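In Praise of the Small Refrigerator

I have come around, slowly and with a good deal of grumbling, to the idea that a kitchen needs far less cold space than we give it.
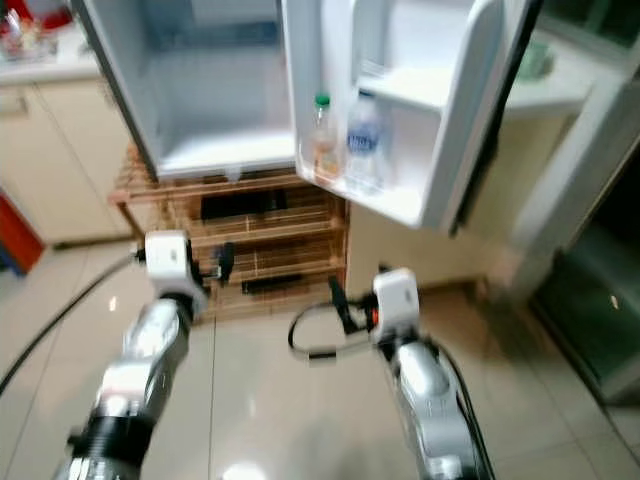
For most of my adult life I believed the opposite. When we lived in Menzies we had a refrigerator so deep that things went to the back of it to retire. I once found a jar of capers there that had moved house with us, and I had bought capers twice in the meantime. It was a fine machine, I suppose, and it hummed away day and night keeping four kinds of mustard at the proper temperature.

Then we took the apartment in Oton, where the kitchen would not hold such a thing, and I had to learn to live with a small one. I sulked for a month. I went to the market on Tumer Street with a list and came home with half of it, and I stood there moving the milk from one spot to another as if it might shrink. But by April something had eased. I was buying what we would eat in the next couple of days, and we were eating it, and the lettuce was still lettuce when I got to it.

There is a particular pleasure in opening the door on a bare white compartment, with only a couple of bottles standing in the door, and I wish more people would let themselves enjoy it. We have been taught to read an empty refrigerator as a sad thing, the mark of a bachelor or a bad week. To me it looks like a kitchen taking a breath. You can wipe it down in two minutes. You can see what you have. Supper becomes a question you get to ask fresh, with your coat still on if need be.

I also like a refrigerator that sits up off the floor a little, over a slatted wooden shelf if you can manage it. My knees are not what they were, and the bottom drawer of the old one was a place I visited only under protest. My neighbor paid $172 for a stand from Stirkero and is very pleased with it. I would say look for a secondhand one first, and make sure it is sturdy and level before you put any weight on it.

Now, I know this won't suit everybody. If you have teenagers, or if the nearest shop is 16 miles down a bad road, please keep your big refrigerator with my blessing. My sister-in-law feeds about 30 people every holiday and would laugh me out of her kitchen, and she would be right to. But plenty of us are two people, or one, with a store around the corner, paying to chill leftovers we have no intention of eating. Next time yours gives out, measure what you really use before you go shopping. I still miss having room for a whole watermelon, but I've learned to buy the half.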